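Kistard 自然観察用双眼鏡 レンタルと販売
型番 807/Hurkotix 山の道具

Jenditz自然保護区を歩く方のために、当店が貸し出している双眼鏡です。保護区の入口は谷の村Kosにあり、山頂は標高1,746メートルです。森林限界より上では鳥までの距離が遠くなりますので、肉眼だけの観察は少し残念な結果になりがちです。

Kistardは倍率が8倍、対物レンズの直径が42ミリの機種です。倍率がもっと高いものも販売されていますが、登りのあとは呼吸が速く、手がよくゆれます。そのため、当店では貸し出し用を8倍だけにしています。朝の暗い樹林でも、枝と鳥の区別がつきやすい明るさがあります。

仕様
倍率:8倍
対物レンズ:42ミリ
重さ:819グラム(ストラップを含みません)
最短の焦点距離:2メートル
防水:あり(内部に窒素ガスを入れています)
眼鏡での使用:できます。目当てを下げてお使いください
三脚用のねじ穴:あり。アダプターは別売りです

重さについては、正直に申し上げて軽い機種ではありません。首だけにかけて一日歩くと、肩がこります。両肩で支えるハーネスを無料でお付けしますので、受付のときに「ハーネスもお願いします」と言ってください。
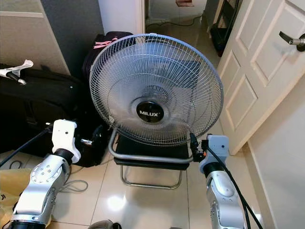
5月に二泊で借りました。ハーネスは最初いらないと思って断りましたが、上の草地に着く前に後悔しました。見え方には満足しています。ただ、ピントのリングが少しかたくて、薄い手袋をしていると回しにくいです。次もこの機種を借りるつもりですが、リングだけは直してほしいです。

ピントのリングのかたさについては、ほかのお客様からも同じご意見をいただいております。新しい個体ほどかたい傾向があり、使ううちにやわらかくなります。気になる方には、長く使用した個体をお選びします。外側に細かい傷がありますが、レンズには傷がありません。

セットの内容
双眼鏡本体、前後のレンズキャップ、首用ストラップ、ハーネス、ソフトケース、レンズ用の布、保護区の鳥の一覧表(両面印刷、一枚)。一覧表は返さなくてもけっこうです。

借り方
Kosの店舗で、朝7時から受け取ることができます。夏の週末は在庫がなくなることがありますので、前の日の夕方までにご予約ください。貸し出し用は全部で11台です。団体の方は、二人で一台をお使いになるようにお願いする場合があります。返却は18時までです。下山が遅くなったときは、店の横にある返却箱に入れないで、翌朝にお持ちください。箱は夜に湿気が多くなります。追加の料金はいただきません。

山小屋や宿にお泊まりの方は、夜のあいだ、ケースのふたを開けておいてください。ぬれたまま閉めますと、ストラップの部分にかびが出ます。暖房のすぐ近くで乾かすこともおやめください。

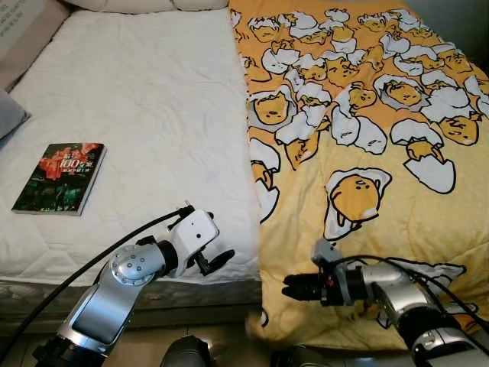
ベッドの上の本と黄色い毛布

お手入れ
レンズに砂がついたときは、先に息ではなくブロワーで飛ばしてください。そのあとで布を使います。雨のあとは、全体を乾いた布でふくだけで十分です。自分で分解なさった場合は、修理の費用をご負担いただきます。

観察のときのお願い
保護区の中では、道から外れることが禁止されています。双眼鏡がありますと、つい近い場所へ行きたくなりますが、巣の近くで長く立ち止まらないでください。鳥が同じ声をくり返して鳴くときは、警戒しています。静かにその場所を離れてください。また、太陽を双眼鏡で見ることは大変危険です。お子様がお使いになるときは、必ず大人の方が隣にいてください。

販売について
レンタルでお使いになった個体を、そのままお買い上げいただくこともできます。その場合、最初の一日分のレンタル料金を価格から引きます。新品はお取り寄せになり、店舗での受け取りのみです。国外への発送は現在おこなっておりません。

よく一緒に借りられるもの
小型の三脚、ストック(二本組)、ザックカバー、ひざ用サポーター

このページの内容は2021年9月23日(木曜日)に更新しました。秋から冬は営業時間が短くなりますので、ご来店の前に店舗までお問い合わせください。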